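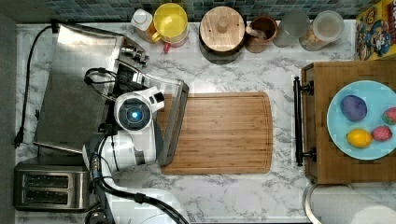
The arm at the toaster oven, with the fruit plate over on the right.

Last updated: April
Print this page | E-mail this page

Can it make the toast yet?

Quite a few of you wrote in after our last issue to ask whether you'll be handing the breakfast dishes over to a machine any time soon, and I promised I'd go and find out, so I spent a very pleasant morning at Brallar with Yevhen Hordiienko, who has been teaching arms like this one their way around a kitchen counter. (He also makes a lovely cup of tea, himself, by hand!)

The short answer is not quite, though it's closer than I'd have guessed. An oven door is harder than it looks, Yevhen told me, as it swings in an arc and the arm has to swing along with it. On their own practice kitchen the door went the way they wanted 50 times out of 70, and plastic fruit onto a plate did a good deal better. Real strawberries are another matter altogether, and he just laughed when I asked about eggs.

Speed is the other thing. Wiping down a bench took the arm 19 minutes, which my grandson could beat if you bribed him, and someone still has to set everything out beforehand. Yevhen's own guess is that places like the Clanness bakery will have one stacking trays well before any of us has one at home, simply because the trays are all the same shape and live in the same spot.

I'm going back in the spring to see how they get on with cutlery, so do keep your questions coming.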